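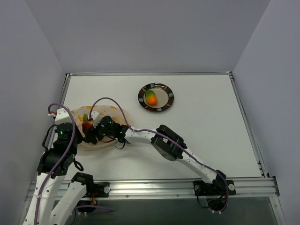 ## One plate, one mango

I have a plate problem. There are 46 of them in my kitchen, and I live with one other person, who eats most of his meals out of a bowl. But I can't help it - give me a wide, dark rim with a bit of pattern on it and I'm gone. Brown with blocks of gray and rust around a pale center? Into the bag it goes!

Last September I spent a long Saturday at Glória Prata's kitchen shop in Pleveck (go early, parking is awful) and asked her what people get wrong about putting fruit out. "They pile it," she said. Then she took 12 things out of the bowl by her register and left me looking at a single pear.

So I've been trying it at home. Produce comes back from the market in a thin, peachy see-through bag, the bag gets spread out on the white table, and I pick one piece for the plate. A mango is my favorite, green at one end and bright orange at the other, set a little left of center so the rim still gets its due. Anything red and stemmy can stay with the bag until dinner.

My old rule was to buy plates in sets. Glória talked me out of that too, and she's happy to sell you a single Buritz dinner plate for 30 dollars. I bought 2, obviously. The second one lives under the kettle, where it catches drips and looks far too good for the job.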